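Jul 21, 2024
Bench notes, table setting and small stuff

Starting a new page for the chopstick business, as the old one is full of glue rings and I can't read half of my own handwriting on it.

So, where we are. The Stuketik order came in at last, the big mixed box of tableware, and I spent the morning going through it with a mug of coffee going cold next to me. Most of it is fine! The wooden chopsticks are much nicer than I expected for the money. They have proper grain in them, little brown streaks that run the long way, and the ends are squared off, so they don't roll all over the place the way the round lacquered ones did. Those round ones are going in the drawer and staying there. I lost one under the radiator in October and it's still under the radiator.

There's a paler wood in the box too, mixed in with the rest. I don't mind that. A real kitchen never has a matching set anyway, and I think we should quit sorting them by color. If somebody downstairs wants matched pairs for a photo they can sort them themselves (said with love).

Things I tried with holders, before I forget:

Tall glass jar. Looks great, falls over if you breathe near it. With a full bunch in there all the weight is up top, and the base on ours is tiny. Knocked it down twice just reaching for the tape.

Square tin from the Lakatos shelf. Steady, but noisy, and the rim is sharp enough that I'd want to file it before anyone else handles it. Also it's deep, so the short ones disappear into it and you have to tip the whole lot out to get them back.

Pink cup. I grabbed it off the drying rack mostly as a joke and it's the best of the lot. Low enough that plenty of stick shows above the rim, wide enough that the bunch fans out and you can get at one without dragging its neighbors along. It's light, so it does tip if you're careless, but the sticks just slide out onto the mat and you stand it up again. No broken glass. I've put a bit of masking tape underneath with CHOPSTICKS on it so it won't wander back to the kitchen.

Mats. I went through the three we have in the cupboard. The shiny vinyl one is hopeless, everything skates. The plain cloth one bunches up as soon as you lean a wrist on it, and then your cup is sitting on a wrinkle. The brown one with the little pale dashes is the keeper. It lies flat, crumbs shake right off, and a chopstick laid down on it more or less stays where you put it. It could use a rinse. I'll do it in the sink tonight and hang it over the door, please don't put it through the dryer, the last one came out shaped like a potato chip.

Cost, for whoever ends up doing the sheet: the Stuketik box is 35 with delivery, the cup and mat were ours already. Put it on the Bondport line, reference 2248. I have the slip, it's in the front pocket of this notebook.

On to the putting-away routine, which has been bugging me for weeks. My old habit was to gather the whole handful, tap the ends level on the table and drop them in at once. Fast, sure, but half of them snag on the rim and you end up poking the rest down with a finger. Going in by pairs is slower and so much calmer. Hold them upright, come down over the middle of the cup, let go low. If one leans left, let it lean left. I kept wanting to straighten them all and there's no point, they settle wherever the next pair pushes them.

Picking out is the fussier end. You want to take hold well below the tip, or the stick swings. And if two have crossed down inside the cup you'll feel it right away, the whole bunch starts to turn with you. Stop, wiggle, try the other one. Pulling harder just brings the cup along for the ride – ask me how I know.

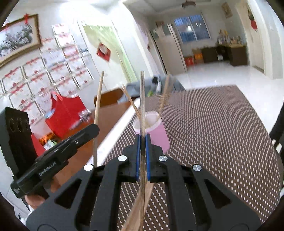
Pink cup on the brown mat, one chopstick held upright in front.

I like the cup in that spot, by the way, with room on the near side to lay loose ones down. If it goes any farther back you're reaching over everything, and sleeves get involved.

A few leftovers from the box. The soup spoons are too deep to nest, so I've stacked them in the Drekent tray with a paper towel between layers. Two of the little sauce dishes have chips on the foot. They sit okay but they scratch, so keep them off the good table. The bamboo skewers I'm leaving sealed for now, I don't have a home for them and I know exactly what will happen if I open them.

Splinters: I ran a thumb down a good number of the sticks and found a couple that need a touch of sandpaper near the thick end. Set those aside in an envelope on the windowsill. Use the fine paper, the 2000, it doesn't leave a fuzzy patch. A wipe of food-safe oil after that wouldn't hurt, though I'd try it on one first and see how slippery it gets. Too much oil and we're back to the lacquered ones.

To do:
rinse mat, hang it up
sand the envelope ones
file the rim on the Lakatos tin, or give it to somebody who wants a tin
move the glass jar to shelf 410 so I stop picking it up out of habit
find a second cup about the same height, any color, for the forks

Oh, and the radiator. I'm going to get that one out with a ruler and a blob of sticky putty. Maybe after lunch.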